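Chapter 4
Beds and Bedding

By the end of this chapter you should be able to:
strip and make a single or double bed
fold flat cloths and covers to a set size
choose a washing temperature for everyday bedding

A bed takes up more cloth than anything else in the home. Sheets, covers and throws are large and awkward to handle, and most people learn to deal with them by copying someone else. In this chapter we start with the bed itself, because it is the best folding table most homes have.

Lay the item out flat before you fold it. Pull the corners away from each other, then smooth the cloth from the middle outwards with the palm of your hand. A cover that is folded over creases will keep them in the cupboard.

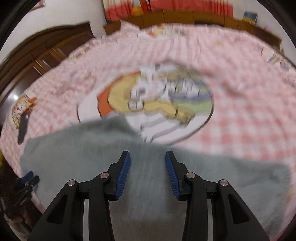
Figure 4.1 A grey-green cloth spread over a pink-and-white printed sheet. Note the raised fold and the wrinkles near one end.

Work on the side nearest to you first. Once that edge is straight, walk round the bed and do the other – leaning across drags the cloth back out of line. Fold in half lengthways, match the corners, and fold again until the piece fits your shelf. The shelves in the Dutgate training flat are 40 cm deep, so learners there fold to a width of 30 cm.

Section 4.1 deals with fitted and flat sheets. Section 4.2 covers throws and blankets, and Section 4.3 looks at washing and drying.

Before you start
Find one flat sheet and one throw at home. Measure both and write down the sizes. You will need them for Activity 4A on page 53.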